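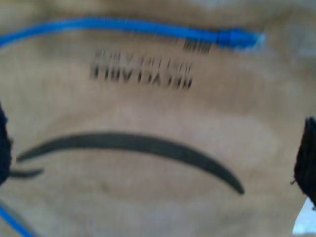 Ticket: patch cable task, small rack, Zumholm
Opened by: Kvido Ondrejka
Status: open

Kvido: Bider says the arm can pick up a patch cable and plug it into a switch without help. I'd like to see that happen before we sign anything. In 4 tries on the Pilus build it never got a connector into a port. A new hire needs around 9 seconds.

Boris Hrnčiar: Which part fails?

Kvido: The pick, mostly. It goes for the middle of the cable and the plug ends up facing any which way. Then it stops and waits for a person — so now the job takes two of us.

Boris: Try laying the cable in an open arch with one plug clear of the bend. Leave the mailer flat underneath. 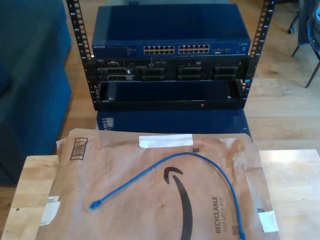 Cable on the mailer, switch ports free.

Kvido: Set up as you asked. I still don't buy it. Cables in a real closet don't lie in an arch, and the latch side matters.

Boris: Fair. Please slow the approach to 200 mm/s and send me the log from the next run.

Kvido: Will do. Procházka wants an answer by February, and mine is no until it seats a plug by itself.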